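Keep the property tax papers in one place and the whole job takes an evening instead of a weekend. The tips below are for a house with one workshop or outbuilding on the same lot, which is where most of the confusion starts.

## Before the bill comes

Find last year's bill and the payment receipt and clip them together. Check three things on the bill: the parcel number, the mailing address, and the list of buildings. Outbuildings get listed separately in most counties, and a shed that was torn down can stay on the roll for years if the owner never reports it.

Measure the shed yourself. Run the tape along the outside walls, write down length and width, and compare the result with the square footage on the property card. Ours was carded 28 square feet too big. The correction form was one page and the assessor's office took 6 weeks to answer.

Do not count a lean-to with open sides as floor area unless your county does. Call and ask. The answer differs from one county to the next.

## Paper storage

- Use one accordion folder per property. We have a Tusard with 12 pockets, and any brand will do.
- Label the pockets by type of paper: bills, receipts, assessments, permits, appeals.
- Write the check number or confirmation number on the bill the same day you pay.
- Keep building permits for as long as you own the place.
- Thermal receipts fade. Photocopy them or scan them before they go in the folder.

Don't store the folder in the garage or workshop. Damp gets into the paper and mice like the pockets. A kitchen drawer or a hall closet is better.

## Paying in installments

If your county splits the bill, put both due dates on the kitchen calendar as soon as the bill arrives. Put a second note 5 days ahead of each one. Mailed payments usually go by the postmark, but check the back of the bill, and get a hand stamp at the counter if you are close to the date.

Set the money aside monthly. Divide the yearly bill by 12 and move that amount to a separate savings account. On our shop building alone it comes to $65 a month.

If a mortgage company pays the tax from escrow, you will still want to look at the county's website after the due date and see that it posted.

## Tools and equipment in the shop

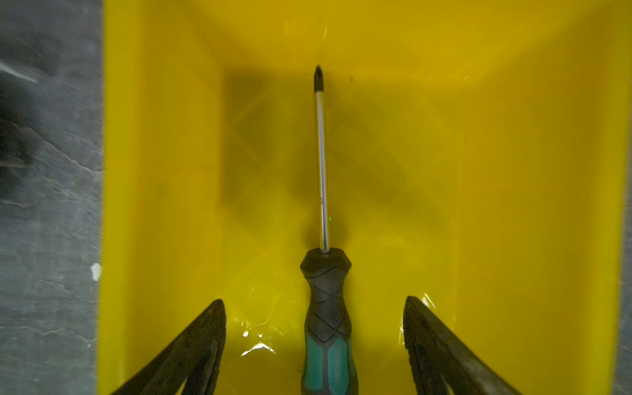 Some states tax business equipment apart from the building. If you sell anything you make out there, find out whether you have to file a list. Hand tools can often go on one line with a total. Larger machines usually need their own line with the year bought and the price paid.

Make the list in July when things are slow. Go shelf by shelf with a clipboard and note the maker, the model, and the serial number if there is one. Our bench grinder is a Rekari and the plate was under a layer of grease, so bring a rag. The same list will do for the insurance company.

Cross out anything sold or scrapped and write the month next to it. Put the old list behind the new one in the assessments pocket.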